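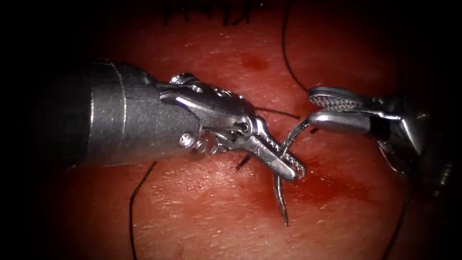 Section 4. Placing interrupted stitches on the practice tissue

Suvmont bench course, trainee guide
Text by Sang-wook Bae, checked by Nafula Kariuki

23 shares - 11 comments

This section begins when the tissue is already on the drape and the incision is made. If you did not finish the preparation, please go back to Section 3.

4.1 Loading the needle

1. Take the needle with the tips of the jaws, a little behind the middle of the curve. Do not take it at the place where the thread is attached, the metal is weak there and it bends.
2. Close the jaws fully before you lift.
3. Turn the needle until the point looks down to the tissue. If it leans to one side, correct it with the second instrument.

Caution: Never leave a needle lying on the tissue. When you must stop, hold it in the jaws or return it to the needle pad.

4.2 Passing the stitch

4. Enter at a right angle to the surface, on the far side of the incision.
5. Follow the curve of the needle with your wrist. Do not push straight forward. A straight push tears the edge.
6. Come out on the near side, at the same distance from the incision as you entered.
7. Pull the thread through slowly and leave a short tail for the knot.

Note: Keep the same space between one stitch and the next. Beginners often put the first two very close and then have a wide gap at the end.
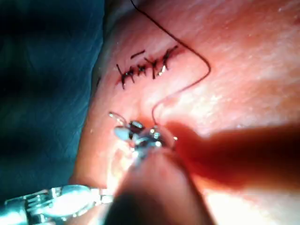
8. Before each new stitch, look where the long thread is lying. It must not pass under the needle or make a loop around an instrument. Move it to the side first - this takes a moment and saves you from a bad tangle.

4.3 Tying and cutting

9. Wrap the long thread two times around the closed jaws, take the short tail, and pull the two ends in opposite directions across the incision.
10. Make a second throw with one wrap, in the other direction. Then a third, the same as the first.
11. Stop pulling when the edges touch. If the tissue becomes folded or pale, the knot is too tight.
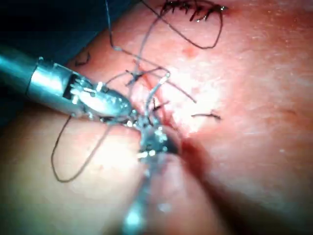 12. Pull with both instruments low and near to the surface. If you lift the thread high, the first throw opens again and the edges move apart.
13. Cut both ends, but not too near to the knot. Remove the cut pieces of thread when the row is complete.

Caution: Do not grip the long thread hard with the tips if you will use it again. Crushed thread can break in the next knot.

4.4 If something goes wrong

The knot slides: cut it, take it out and pass a new stitch. Do not add more throws on top.
The edges do not meet: your entry and exit points are probably not at equal distance.

Write your remarks in the practice book under exercise 29, then continue to Section 5.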